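The second gripper costs more than the first

What one small automation group learned about budgeting for tools, benches and everything between them

When Zinhle Kruger took over equipment planning at Plallgate, the request on top of the pile was for a robot arm. It came with a quote, two pages of specifications and a line for shipping. It had no line for a bench, spare finger pads, cables or the hours somebody would spend handling kitchen tools to get training material for the thing.

"I sent it back with one question," Kruger says. "What does it cost to use this in December?"

Plallgate develops handling routines for commercial kitchens and canteens. The group is small and rents a single workshop, and most of what it buys has to be paid for out of project money that runs for a fixed term. Buying the wrong item in the first quarter means living with it until the contract ends.

The arm request was eventually approved, a year after it was first made. In between, the group spent its money on hand-held grippers. A person carries the gripper, works with the same kind of fingers a robot would have, and records the motion. The Costa, the model Plallgate settled on, came to $1,370 a unit from a regional dealer. A competing tool, the Inex, was quoted at $964.

On paper the choice looked easy. Sushil Rastogi, the group's workshop lead, borrowed one of each and ran them through the same week of tasks: picking up utensils, hanging them, setting them down, passing them across a table. The cheaper unit did the work well enough. Its finger pads were bonded on, though, and a worn pad meant sending the whole tool away.

"Pads wear. The edges go first," Rastogi says. "I wanted something I could fix with a screwdriver before lunch."

He now budgets for pads by the hour of use and puts them under consumables, next to tape and cable ties. A set for the Costa is $133. The first year's plan allowed for two sets. The group used five. 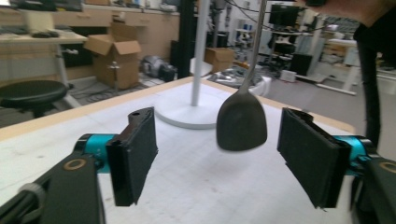
Handling a spatula with a hand-held gripper over the worktable.

Objects are the other expense that tends to be left out. Fatima Visser keeps the list of utensils and containers the group works with, and she buys them from the same restaurant suppliers its customers use. A spatula costs very little. A shelf of spatulas in different shapes, with replacements for the ones that bend, is a purchase order. Visser asks for the utensil money up front as one lump sum, having found that small claims through the year take longer to process than the items take to arrive.

She also asks for storage. Her first proposal had none, and the tools lived in their delivery boxes for four months.

Then there is the table. Wian Nkuna, who plans the floor space, argues that the work surface should be chosen before anything that goes on it. He wants it large and pale, at a height where a person can stand for an hour with a tool in both hands, and he wants to be able to walk all the way around it. Plallgate's first bench was too deep. People leaned over it, got tired and slowed down, and the recording days ran past what had been costed.

Nkuna's floor plan has a strip marked for cables. It is rarely big enough. His advice to anyone drawing up a similar plan is to price power and data runs separately, get them from an electrician and not from a catalog, and do it before the furniture is ordered. Moving an outlet afterward cost the group more than the bench did.

Labor is still the largest figure. Some 4,000 recorded motions went into the first project, and each had to be performed, checked and filed by someone on the payroll. The equipment quote said nothing about that either. Kruger now refuses to look at a hardware request unless it names the people who will use the item and how many hours a week they have free.

Jannik Petersen, a consultant at Callell who reviews capital plans for small manufacturers, sees the same gaps elsewhere. Companies compare arms in great detail, he says, and then put a round number against tooling. He suggests pricing the gripper, its wear parts and its mounting first, and choosing the arm after that. He also recommends renting for one month, if a dealer will agree to it, with the rent taken off the purchase price.

Some dealers do agree. Plallgate's did, after two phone calls.

The arm is due for delivery in the spring. Kruger's sheet for it has 19 lines, and the arm itself is line seven. Rastogi has already asked for a change to line 12, the spare pads, from two sets to six.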